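Speaker notes: Two arms on one bench
Session 2, afternoon block, 40 minutes with questions
Speaker: Leena Ojala, Hovham site laboratory
Shares 118 | Comments 2

Slide 1. Title
Wait for the doors. Give name and site. Say that the talk covers sample preparation only. The analysis instruments at Hovham were automated years earlier and are outside the scope.
Thank Shakuntala Tiwari, who wrote the revised shift plan and will take the staffing questions.

Slide 2. The job before the arms
Two technicians per shift on the prep bench. Tasks: label, fill, swirl, transfer, rack, wash. Most of the shift was spent standing. The method sheets allowed for one person working without interruption, and that did not match the bench, where the phone and the goods hatch both had to be answered.
Read out the line from the old method sheet: "Swirl until clear." Pause. Ask the room how long that takes. Expect different answers.

Slide 3. What was installed
Two arms from Bhatt, on the existing bench. No new glassware was purchased. The condition set by the lab was that a technician must be able to take over any step by hand with the same flask and the same pipette. This ruled out the Likden enclosed cell, which needs its own vessels.
Do not get drawn into price. Refer to the handout.

Slide 4. Writing the steps down
This took longer than the mechanical work. "Swirl until clear" became a radius, a speed, a time and a check. The technicians wrote the first drafts and the integrator returned them with questions. Example: where on the flask do you hold it? Three people on the same shift gave three answers, and all of them had been doing it for years.
The final sheets are longer than the old ones. New starters are now trained from them, including for manual work.

Slide 5. Volumes
1,172 preparations in October. State that this figure includes manual takeovers. Do not compare it with the previous October, when one of the methods was still being sent to Grilthorpe.

Slide 6. The bench
Leave the slide up while talking.
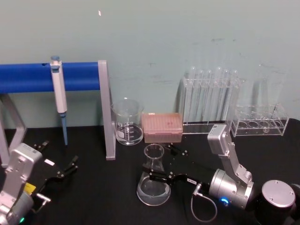

p. 40

The flask is held by the neck and upper body, with the liquid low in the wide part. The grip position came out of the drafting described on slide 4. Point out the other gripper, open and empty. People ask why it is not doing something. In our sequences one arm often waits for the other, and early attempts to fill that time made faults harder to trace.
Point out the row at the back: beaker, tip box, tube rack, then the lower rack with the large holes. The order on the bench is now fixed in the method sheet. Before, each technician set it out to suit their own reach. Left-handed staff raised this at the first review, and it is still open. A mirrored layout means a second set of taught positions.

Slide 7. What changed for staff
Still two technicians per shift. One supervises the bench and handles exceptions. The other does receiving, records and washing. They swap at the midshift break.
Less standing and less repeated thumb work on the pipette. More screen time, and more time spent waiting for something to need attention. Several technicians rated the waiting as the worst part of the new job. Report this plainly.
The pay grade was reviewed after the change. Shakuntala can give the details.

Slide 8. Keeping hand skills
Each technician runs a full manual batch once a month, on the same bench with the arms parked. The first round showed that pipetting technique had drifted in two cases. Both were retrained. The manual batch stays in the plan.

Slide 9. Open points
Left-handed layout, as above.
Night cover: the arms can run unattended, but the site rule on open glassware does not allow it.
Who signs the batch record when a technician has taken over midway. At present both the takeover and the restart are signed, and auditors have asked for a single line.

Questions
If asked about job losses: none on the prep bench. One vacancy was not filled. Say so.
If asked about Grilthorpe: they start with one arm, date not agreed.
Last question at five to four, then hand back to the chair.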